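How to sort out a deep kitchen cupboard

Deep cupboards waste more space than any other part of a small kitchen. Mine is 472 mm deep, and for years the back half held tins I had forgotten buying. The job takes a morning and costs very little.

Start by emptying the cupboard completely. Put anything past its date to one side and wipe the shelves with warm water and washing-up liquid. Leave the doors open until the wood is dry.

Next, measure the inside. Write down the width, the depth and the height between shelves, and measure the door opening as well — hinges often stick out and take a little off the width. My opening came to 420 mm, so I looked for baskets narrower than that.

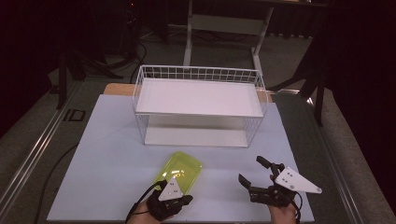 Group the food by how often you use it. Tea, oil, salt and pasta go at the front on the middle shelf. Baking things can go higher up. Heavy jars belong at the bottom, where they can't fall far.

Small packets are the main nuisance. Stand them upright in a tub, with the opened ones at the front, and fold the tops over with a clip. Label the side that faces you, using masking tape and a marker. Tape peels off cleanly when the contents change.

Leave a gap of 120 mm above anything you need to lift out. With less than that you end up tipping things forward and spilling them. 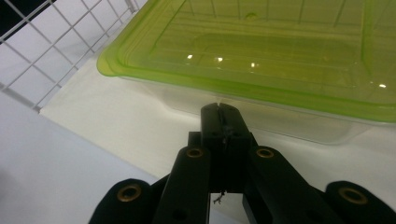

Michalis Zervas wrote in to say that he keeps a list taped inside the door and crosses things off as they run out, and that he has stopped buying cumin twice. A pencil on a string saves hunting for one.

Go through the cupboard again in January, when the Christmas leftovers need using up. The second time took me 11 minutes.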